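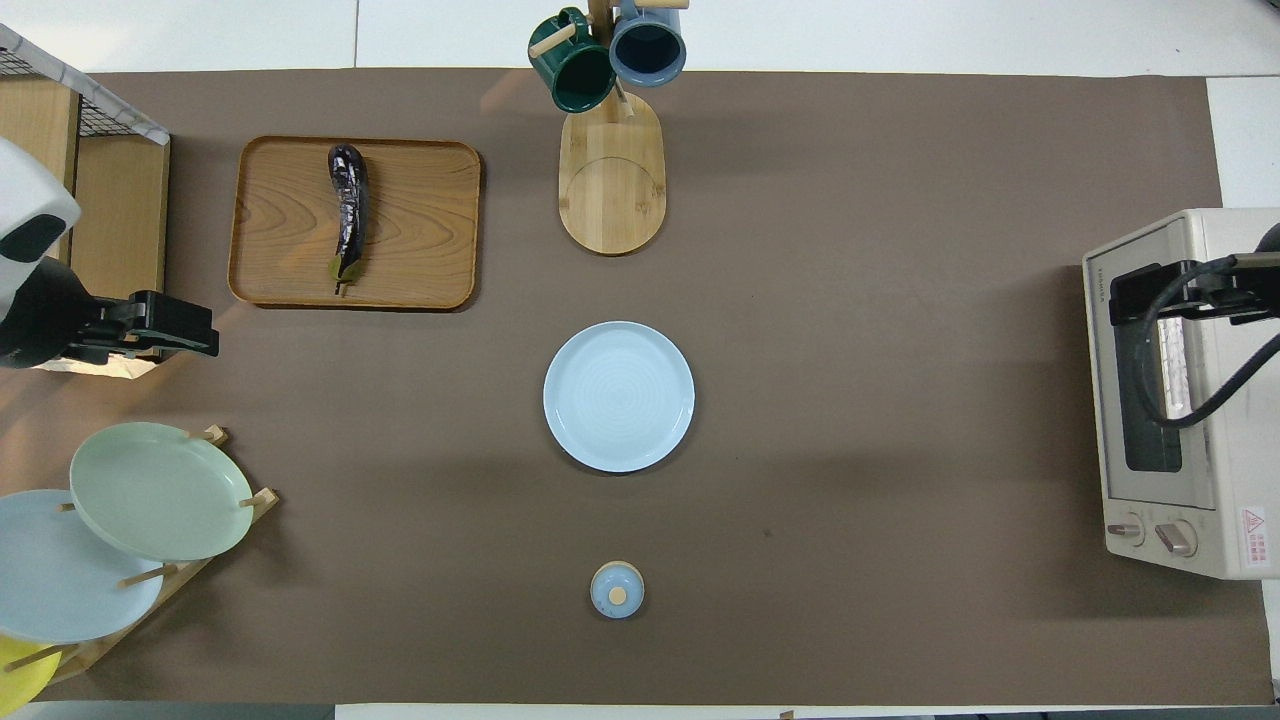 Yakubu Amadi wished it entered in the record that he had never been told to hurry. He had been told to be accurate, and he had been told to be consistent, and he submitted that he had been both. If the Office at Grustcombe now considered that consistency was the difficulty, he would be glad to have that in writing.

The remark was entered. The inquiry then proceeded to the facts, on which there was little disagreement.

The Nedunport station is maintained by Hoditix for the gathering of examples. An example is one task, carried out once by the arms under the hands of an operator, from the first movement to the last. A plate is taken from the rack and placed in the oven. A mug is hung upon its peg. An aubergine is moved from the tray to a plate. When an operator has completed 15 examples the table is laid afresh, so that no object shall be found twice running in the same place, and when he has worked for 40 minutes he is required to rest his wrists. The examples are forwarded each evening to Grustcombe, where they are given to Hauser.

Hauser is the learning system. It has never had a table of its own at Nedunport and knows the station only through what is sent to it. In November the Office put it to work for the first time upon a table at Grustcombe, in the presence of two senior members of staff and a gentleman from accounts. It was asked to put a plate into the oven. It lifted the plate from the rack without fault, carried it across the table and stopped.

It remained stopped for the space of a long breath. It then put the plate into the oven and closed the door.

The trial was repeated. The plate was changed for another, the oven was moved, and the blinds were drawn in case the light was to blame. On each occasion Hauser carried the plate to the open door, waited, and went on. The gentleman from accounts was heard to say that it looked as though it were asking leave. This was not thought helpful, but it was written down, and afterwards everyone at Grustcombe used the phrase.

A search of the examples was ordered. It was found that three operators had worked the oven task at Nedunport, that two of them did not pause, and that the third did so without exception. The third had contributed 554 examples, being by a wide margin the greater part. The third was Yakubu Amadi.

He was invited to account for the pause. He replied, by return, that he was not aware of one.

The Office therefore sent an inspector to Nedunport to observe. She arrived before the heating had come on and was given a chair by the wall. Amadi greeted her, asked whether she objected to the radio, and on learning that she did, switched it off. He laid the table himself. She noted that he did this with care, stepping back from it several times and turning the tray a little, in the manner of someone expecting guests. 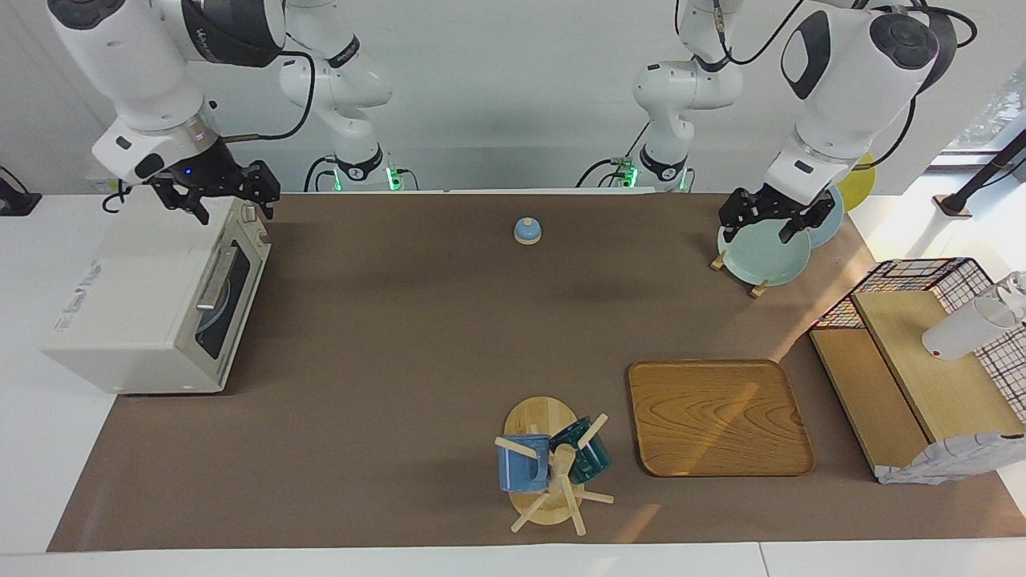

He worked through the morning. The inspector had brought a stopwatch and a ruled sheet, and she made a mark on the sheet whenever the arm stood idle with a plate in its grip. By the first rest she had made a mark for every plate that had gone to the oven. She showed him the sheet. He studied it for some time and asked if he might try again with the matter in mind.

He tried again. The first plate went in without a pause and struck the edge of the opening. The second did the same. The third he let fall on to the paper, where it rolled as far as the shelf and lay down unharmed. He took his hands from the controls and said that he was sorry, and that he did not believe he could do it the other way.

The inspector asked him what he was thinking of when the plate reached the door.

He said that he supposed he was thinking of the door. His aunt had kept a cookshop, and he had carried dishes in it from the age of nine. The kitchen was narrow and the oven faced the passage. It was a rule of the house that whoever came to the oven with a dish stood still until he had heard that the passage was clear. There was no word for it and no signal. One stood, and listened, and if there were no feet one went on. A cousin had once failed to stand, and had carried the mark on his forearm to his wedding and beyond. Amadi had not set foot in that kitchen for a great many years. He had not known that he had brought it with him.

The inspector observed that there was no passage at Nedunport.

He agreed that there was not.

Her report ran to four pages and set out two courses. Under the first, all of Amadi's oven examples would be withdrawn and the task gathered again by other hands. Under the second, the pauses would be cut from the examples and the parts on either side joined together. She recommended the second as the less costly, and it was adopted.

Hauser was taught again from the shortened examples and the trial was held once more. It did not pause. It brought the plate to the door at full speed and put it in, and did so correctly on most occasions. On the remainder it struck the opening, as Amadi had done. The engineers gave it as their view that the arm had been using the interval to settle, and that the plate, on being brought to rest, ceased to sway. They added that this could have been foreseen. The inspector asked that the addition be removed.

The Office considered the matter on 8 June 2026 and gave the following directions. The examples were to be restored to their original length. The pause was to be described in the operators' handbook under the heading of approach, with a recommended duration, and the other two operators at Nedunport were to be instructed in it. No reference was to be made to the cookshop.

Amadi was asked to give the instruction. He did so over two mornings and was paid at the higher rate. The younger of the two learners complained that she could not judge the length of it, and that counting under her breath made her clumsy. Amadi told her to leave off counting and to listen.

She asked what she was to listen for.

He told her feet. She looked at the door of the room, which was closed, and then took hold of the controls and lifted a plate from the rack. At the oven she stood it still. The handbook was open beside her at the proper page. When she was satisfied she put the plate in, and Amadi wrote the example down as her first.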